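Boundary and Topographic Surveys: Frequently Asked Questions

What is the difference between a boundary survey and a topographic survey?

A boundary survey establishes the legal corners and lines of a parcel from deeds, recorded plats and physical evidence on the ground. A topographic survey records elevations and surface features such as drains, walls, trees and paving. The two can be ordered together. The combined drawing carries both sets of data on separate layers.

Which one do I need for a fence?

A boundary survey. Contours are of no use to a fence contractor on level ground. If the fence will step down a slope, ask for spot elevations along the line.

How long does the work take?

Field work on a residential lot in Storkidcombe is normally completed in one visit. The drawing is issued 16 working days after the visit. Parcels in Gornau take longer where the recorded plats refer to monuments that no longer exist.

Do I have to be present?

No. The crew needs access to all sides of the lot. Unlock gates, secure dogs and leave a phone number with the office.

What should I send before the visit?

Send the deed, any earlier survey, and a copy of the title report if one was prepared. Mark known problem areas on a printed plan of the lot. Hand-marked plans are accepted if the lines are legible and each mark is labeled. 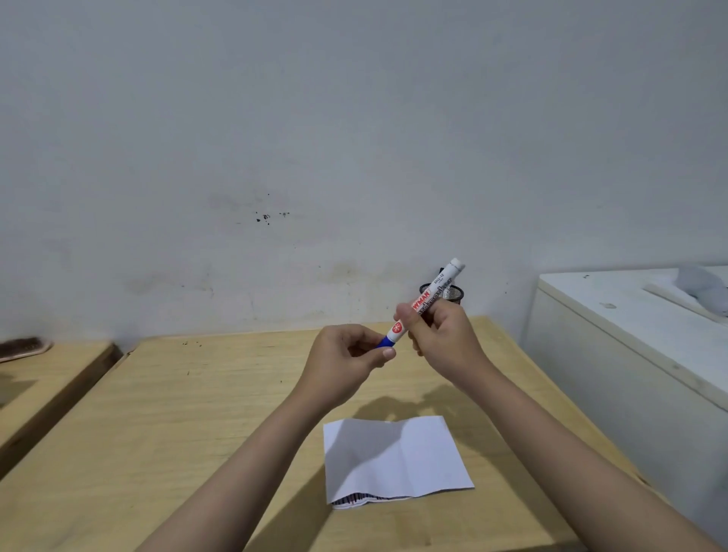

Easements should be marked separately from the boundary. If you do not know the width of an easement, write "unknown" and leave it undimensioned. The office will take the width from the recorded document.

What do the stakes and flags mean?

Stakes with pink flagging mark property corners. Stakes with orange flagging are temporary control points and may be pulled after the drawing is issued. Iron pins set flush with the ground are permanent and must stay in place.

Why does the new survey differ from the old one?

Older surveys were often measured with tape and compass. Small differences in distance are expected. A difference that moves a line across a building or driveway is reported in writing before the drawing is signed. Questions about a reported difference go to Ebony Ruawai in the Wosow office.

In what formats is the drawing supplied?

Paper at a scale of 1:60, two signed copies, and a DXF file on request. Point lists are supplied as plain text. Requests for additional copies are filled within seven days.

Can an issued drawing be revised?

Yes, if the request concerns an error or omission. New features built after the visit require a new visit. Send revision requests to Wouter Dekker and quote the job number in the lower right corner of the sheet.

Last revised 13/03/1999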